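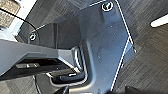 Work in the second reporting period centred on the indoor noise survey at Plutholm, with preparatory visits to the Morkum site. The survey is meant to establish how much of the noise reported by tenants comes through the floors and how much through the window frames, so that the remaining budget can be spent on the right one. Floor covering is recorded for every room, as it has a large effect on footfall noise. Grey carpet with a fine streaked pattern is entered in the schedule as type 2, bare boards as type 3. Rooms with type 2 covering gave lower footfall readings than expected, and their results are reported separately in the annex.

Progress against plan

Readings have been completed in 367 rooms. The target for the period was 250. The surplus reflects easier access to the east block than was assumed in the application. Each room was measured with windows closed and then with windows open, and the background level was logged overnight in a smaller set of rooms on the road side.

The tenant questionnaire was issued in June. Returns from the upper floors were good. Returns from the ground floor were poor, and a second issue is planned with a shorter form. The question on sleep disturbance was misread by a number of respondents and has been reworded.

Findings to date

Traffic noise through closed windows is within the design limit in the east block and above it in the west block. The difference is explained mainly by the age of the seals. Replacement seals supplied by Jistimska were fitted in a trial group of rooms, and the level inside fell enough to bring most of them within the limit. Two rooms showed no change. Both have vents above the window, and the vents are now being tested separately.

Footfall noise is a problem chiefly in rooms with bare boards overhead. Underlay would be the cheapest remedy, but it raises the floor level and some doors would need trimming. Costs for this have been requested.

Variations

The Lã software used to process the overnight logs was updated during the period. Results from before and after the update differ slightly at low frequencies. All earlier logs have been processed again with the current version, which took staff time not allowed for in the plan. No additional funding is sought for this.

Expenditure

Spending on equipment hire is under budget. Spending on travel is over budget owing to a third visit to Morkum, where the plant room could not be entered on the first two. The net position is a small underspend, which we ask to carry forward.

Next period

Vent tests will be completed at Plutholm and the full set of readings started at Morkum. The questionnaire will be reissued to ground-floor tenants. A draft specification for the seal replacement will be sent with the next report, together with the underlay costs if these have been received.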